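Can a machine strip and remake a bed yet, or pick up the floor first?

posted by linen_ops

I handle equipment for a company with furnished rentals in Vavness. We have 30 units, each with one bedroom, and the bedroom is the slowest part of a turnover. A Stander floor vacuum already runs in each unit between guests. It does fine on bare floor and stops on fringe, cords and anything soft that was left behind.

Management has asked for a written answer on whether any robot with arms can take over the following:

- clearing clothes and small items off the floor so the vacuum can run
- stripping the bed
- remaking it with a fitted sheet, a folded duvet and a throw at the foot
- putting the pillows back

Our average for that list is 38 minutes with one person. I don't need it faster. I need to know whether it can be done without a person standing in the room. Doorways are standard width and there are no stairs inside the units. Budget is open for now, so please answer on capability and leave price out.

Last updated: February 2018

wristplate

Short version: the first item partly, the second sometimes, the third no, the fourth yes if you don't care which way the pillows face.

I work on grasping in furnished rooms. The problem divides into finding the thing, getting hold of it, and knowing that you have hold of it. Most demonstration videos cover the middle part under good light with a known object. A guest bedroom gives you none of those conditions for free.

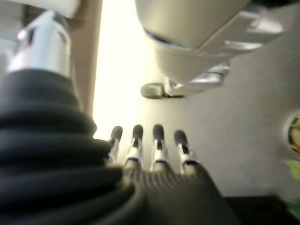
Perception at the wrist is where a lot of attempts fail before the fingers move. A camera mounted close to the hand gives a good view of the contact area, but it turns with the wrist, and exposure changes with it. Point it toward a bright window and the area past the fingertips goes close to white, so edges there carry little information. Four fingers and the ribbed sleeve over the wrist also take up much of the image, which leaves less of it for the target. Closing the blinds before a run is cheap and helps more than changing the camera. If your units have big windows, write that into the procedure.

The second perception problem is depth on plain surfaces. Stereo needs texture to match against, and a smooth gray wall or a white sheet has very little of it. Projected patterns help indoors and get weak in sunlight. We take the depth map from the head camera for planning and use the wrist camera only for the last part of the approach.

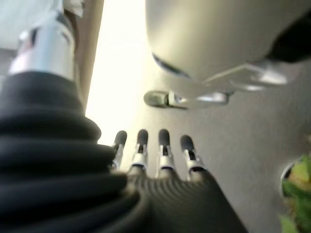
Calibration between the two cameras also drifts. A small angular error at the wrist turns into a missed grasp on anything thin, such as a sheet edge lying flat. Recalibrate at the start of each shift against a fixed target, and again after any collision. Log the values. A steady drift in one direction usually means a loose fastener.

Grasping cloth is a separate subject. Rigid objects have a pose that can be estimated. A sheet has as many shapes as you care to name, and it changes shape as soon as it is touched. The usual method is to grip a corner, lift, look for the next corner, and regrip. Flat towels and napkins can be folded that way. A fitted sheet can't be done dependably, and a duvet has enough mass to pull a light arm off its path.

Reach matters as well. Your question doesn't give the bed type, and it should. 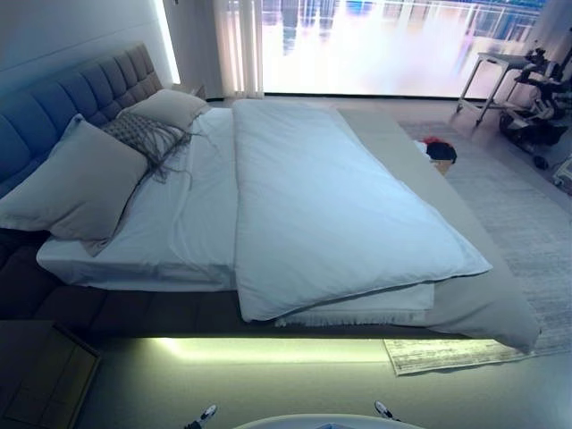
Low platform beds are harder than they appear on a floor plan. A person leans a knee on the mattress and stretches. A wheeled base has to stop at the outer edge of the frame, and if the frame has a ledge that sticks out past the mattress, that width comes straight off the usable reach. A duvet folded lengthwise on the far side may then be out of range from the near side, and the robot has to drive around. A rug in that path adds a small step and sometimes a fringe. Casters and fringe do not get along, as you have seen with the vacuum. Tassels on cushions and throws cause trouble at the other end too: they slip between finger joints and stay there when the hand opens.

Item by item, as I would report it:

1. Floor pickup. Feasible for clothing in a loose pile, using a pinch from above. Tolerate a partial grasp and repeat until the floor is clear. Dark clothing on a light rug is easy to segment. Black on black is not. Decide where everything goes before you start. Sorting guest property from trash should stay with a person.

2. Hard objects close to furniture. Feasible, with reservations. Shiny curved metal gives bad depth readings, and you need clearance for the thumb on one side and the fingers on the other. Check whether the hand can open fully beside the bed frame without pushing into hanging bedding. 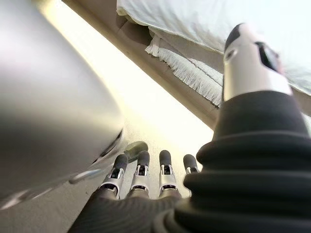
3. Stripping. Pulling a duvet or blanket off from the foot works if you accept that it lands on the floor. Fitted sheet corners hold, and the arm either slips off or drags the mattress. Set a force limit and have it give up.

4. Remaking. No. I would not put this in a plan with a date on it.

5. Pillows. Grasp, lift, place against the headboard. This is the most dependable item on your list. Overlap order between light and dark cushions can be specified. Straight edges can't be guaranteed.

For unattended operation you also need a failure state that a cleaner can walk in on safely: arms folded, motors off, base clear of the door. Vendors tend to skip this. Ask for it in writing.

ladder_diagram_dan_b

Shop floor perspective. We ran a Gukier cell that loaded flat cut fabric into a sewing fixture. It needed 2 vacuum heads, a lit table and pieces of one size. With all that it ran 2,000 pieces between service stops. We changed to a stretchier fabric in August and went back to hand loading the same week. So yes, machines handle cloth, in a fixture built for that cloth. Your bedroom isn't a fixture.

Have you considered changing the bedding? Flat sheet, no throw, no decorative cushions, duvet in a plain cover. Your people would be faster with no robot.

steamfold

Just buy a second vacuum.

linen_ops

Thanks. Beds are low platform type in most units, with a ledge on the sides, so the reach point applies. I'm going to report "pillows and floor clothing, attended" and mark the rest as not available. The throw is a brand requirement and stays. Will look at blinds and at the rug fringe first, as both affect the vacuum schedule we keep in Filip anyway.

@wristplate, does the force limit in item 3 need to be set per mattress or once per arm?

wristplate

Per mattress type. Start low, pull on a made bed with nobody near it, and raise the limit until the mattress moves. Then back off from that value and save it with the unit's room map.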